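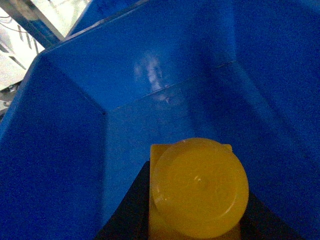

Sorting a junk drawer is the kind of job I put off for months, and then one rainy afternoon I do the whole thing in 53 minutes and wonder why I waited. So let me walk you through how I do it! You'll need a trash bag, a damp rag, a few small boxes and one deep bin for the mystery stuff. Don't try to figure those out yet. They go in the bin and you keep moving.

First, dump the drawer out. All of it, on an old towel on the table (the towel saves your finish and catches the crumbs, and there will be crumbs). Wipe the drawer and leave it open to dry while you sort.

Next, pull the obvious trash. Dead pens, dried-up glue, menus from places that closed. I test every pen on the back of an envelope and I'm ruthless about it. Old batteries get their own bag so they can go to the drop-off.

Now make piles by what you do with things, like fixing, writing or mailing. My friend Lavanya Pinto sorts by size and she loves it, but I tried that in September and couldn't find my tape measure for 10 days.

When the piles look right, set your boxes in the empty drawer and shuffle them until they fit. Check boxes are great, and so are the lids off shoe boxes. I ended up with seven. Put whatever you grab most at the front. For me that's scissors and tape, always.

Back to the mystery bin! Take it around the house and try to match each piece to something: a lamp, a shelf, the vacuum. If you find the match, tape the piece to it or write the name on a baggie. Leftovers stay in the bin with a date on a sticky note, and mine says 19 Mar 2025. I give them nine weeks in the closet, and after that they go.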